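Why Do Onions Make You Cry?

Hi, it's Margaux again! Last time I told you why popcorn pops, and so many of you wrote in about onions that I had to do them next. My favorite letter asked, "Is the onion mad at us?" Well... sort of!

Let's start underground, because that's where an onion grows up. The part we eat is called a bulb, and it's really a bunch of fat leaves wrapped around each other. The plant packs them with food and water so it can grow again the next year. If you were a hungry mouse digging around down there, that bulb would look like a great big free lunch.

The onion can't run away and it can't bite. So it has a trick — a chemical one.

Everything alive is made of tiny rooms called cells. In an onion cell, there are two things that are kept apart. One is a stuff with sulfur in it, which the onion soaks up from the soil. The other is a helper called an enzyme. As long as they stay in their own places, nothing happens. You can hold a whole onion right up to your nose and you'll be just fine. Try it!
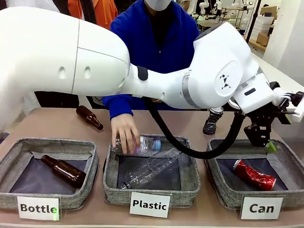
But when a knife goes through (or a mouse's tooth), the cells break open and the two things mix. Very quickly they turn into a new gas, and the gas floats up into the air. When it touches the wet part of your eye, it stings. Your eye says "Yikes!" and sends out tears to wash it away. So you aren't sad at all, your eyes are just taking a quick bath.

My neighbor Clotilde Fleury cooks onion soup for her whole street every July, and she peels 75 onions to do it. I went over to help her once and I was a mess after 4 of them! She let me in on her tricks, and I've tried them all at home since.

Put the onion in the fridge for a while first. A cold onion makes its gas more slowly. This one worked best for me.

Ask a grown-up to use a really sharp knife. A dull one squashes more cells, and squashed cells mean more gas.

Turn on a fan, or open a window, so the gas blows away from your face.

Wear swim goggles. You will look very silly, but they do keep the gas out! (My blue ones now live in the kitchen drawer.)

Clotilde also holds a piece of bread in her mouth while she chops. I tried it and I cried anyway, and then I ate the bread.

And what about cooked onions? Heat stops the enzyme from doing its job, so no more stinging gas gets made. The onion's own sugar is much easier to taste then, and that's why fried onions are so sweet and yummy.

Next time I'm going to tackle garlic breath, so send me your questions — the smellier the better!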